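Acceptance criteria for tidying tasks should be written before collection starts

Most written protocols for household manipulation data specify the equipment in detail and the task in one line. The calibration procedure for the gripper runs to several pages. The task reads "tidy the room." Operators then fill the gap themselves, each in a different way, and the resulting recordings are graded by reviewers who have a third idea of what tidy means. I think this order of effort is wrong, and that a collection standard should spend most of its length on the end state.

The case I know best is Clelari, a home collection effort using hand-held grippers, for which I reviewed 800 recordings. The equipment section of its protocol was sound. Its acceptance section had a single sentence, asking that objects be placed "where they belong." Reviewers rejected 77 recordings in the first pass. When Erasto Mwakyusa had the same set graded again by a second group, 37 of those rejections were reversed. The recordings had not changed. The rule had simply been too loose to apply twice with the same result.

A usable acceptance rule has to state three things: which objects are in scope, which resting places are allowed for each class of object, and what condition the object must be in on release. A book may go upright in a row or flat on a stack, but the rule should say whether both count. A packaged item should be handled so that the package is not crushed. An object that falls during transfer should be recorded as a fall, even if it lands in an allowed place.

The usual objection is that homes vary too much for such rules. This is partly correct. A rule that names a particular shelf will fail in the next house. But a rule can name a class of surface and leave the choice of surface to the household, in writing, before the first recording.
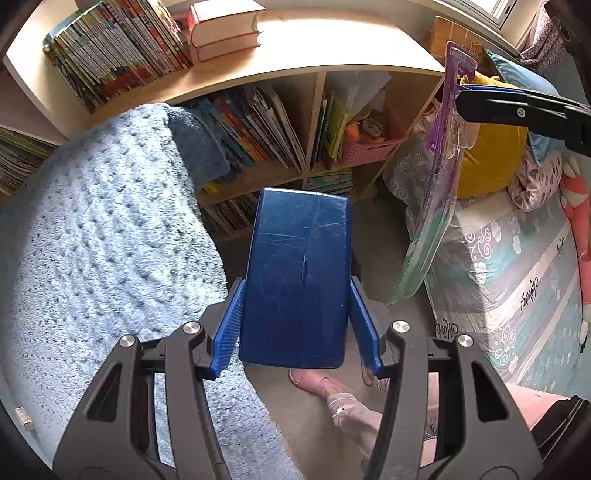

Two-handed work needs its own clause. When each gripper holds a different object, the protocol should say which object is placed first, or say plainly that order is free. Trandar's draft guidance leaves this open, and reviewers there have treated simultaneous holding as an error in some sessions and as good technique in others. Either reading can be defended – but a data set cannot contain both.

People in the home should be covered as well. Consent forms normally deal with recording, and rarely with working distance. I would require a stated minimum clearance from any person, with a stricter figure for children, and a stop condition that any adult present can call. Okum already has the stop condition. It takes up two lines and has not slowed collection.

None of this requires new hardware. It requires a page of definitions, agreed on by the operators and the reviewers, and a version number on that page so that older recordings are graded under the text that applied to them.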